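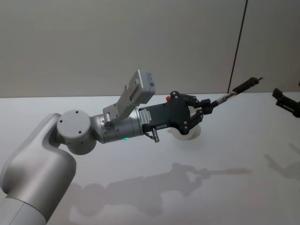 The Return of the Handwritten Letter

The post office in Dradach closes at 4, and by half past three there is usually a line. Most of the people in it are mailing returns. A few are holding plain envelopes with stamps on them, and the clerks say they see more of those than they did a few years ago.

Dradach has 2,000 residents and a letter club with 291 members, many of whom live somewhere else. Members pay $8 a year and get a list of names and addresses each November. The only rule is that a letter must be answered within two months. It can be short, and it can be typed, though few are.

The club began with a stationery store, Brotier, which kept a box of unclaimed pen pal requests by the register. When the store moved to a smaller space on Muriithi Street, the box went to the library. It is still there, next to the tax forms.

Members give different reasons for joining. Some grew up writing to grandparents and missed it. Others wanted to practice their handwriting, which had gotten bad enough that they couldn't read their own grocery lists. One longtime member writes only about the weather and her tomatoes, and has had the same correspondent for years.

Paper matters less than beginners think. Cheap ruled pads work fine with a ballpoint. Fountain pen ink tends to bleed through them, so people who use one usually buy a heavier sheet. Stultis, a small mill two towns over, sells its offcuts by the pound, and club members buy most of them.

The harder part is knowing what to say. The club's welcome sheet suggests starting with whatever happened that morning. It also advises leaving out apologies for taking so long to write.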